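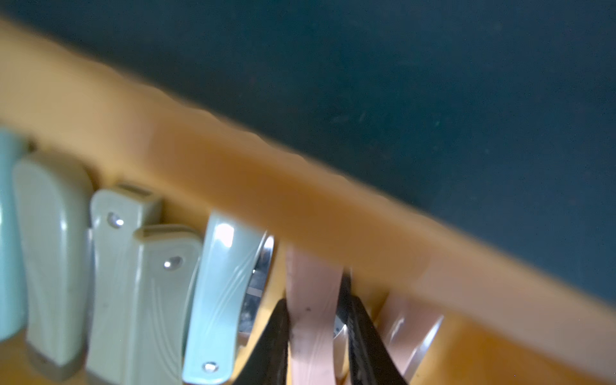 malinowski_r
Wrist cam on our picking arm has gone soft again. Handles in the wooden box, green ones, pink, black -- rim is all mush, which is exactly where it needs the edge. Third time since May. Refocused, locked the ring, fine for 14 shifts, then this. Any ideas?

Herkley
Lens screw. Always the lens screw. Threadlock it.

malinowski_r
did that. Blue stuff, left it overnight

siltura_dan
Might be blur from the arm moving, not focus. What's your settle time before the trigger? We had 90 ms, too short, arm still ringing.

Herkley
disagree, he says it drifts over 14 shifts. Settle time doesnt drift

siltura_dan
It does if the wrist bearing is wearing. Grab the tool flange and wiggle it. Any play at all and you've found it.

Irena Wieczorek
Both worth checking. Park the arm over the box, wait 5 seconds, trigger by hand. Sharp = motion. Soft = lens. Also wipe the cover glass, ours films over after around 1,000 picks. And the shiny rivets will fool autoexposure into all sorts, so fix the exposure first or you cant compare teh shots.

malinowski_r
Good shout, will try at 6 when the line stops. Flange feels tight btw

Herkley
told you. lens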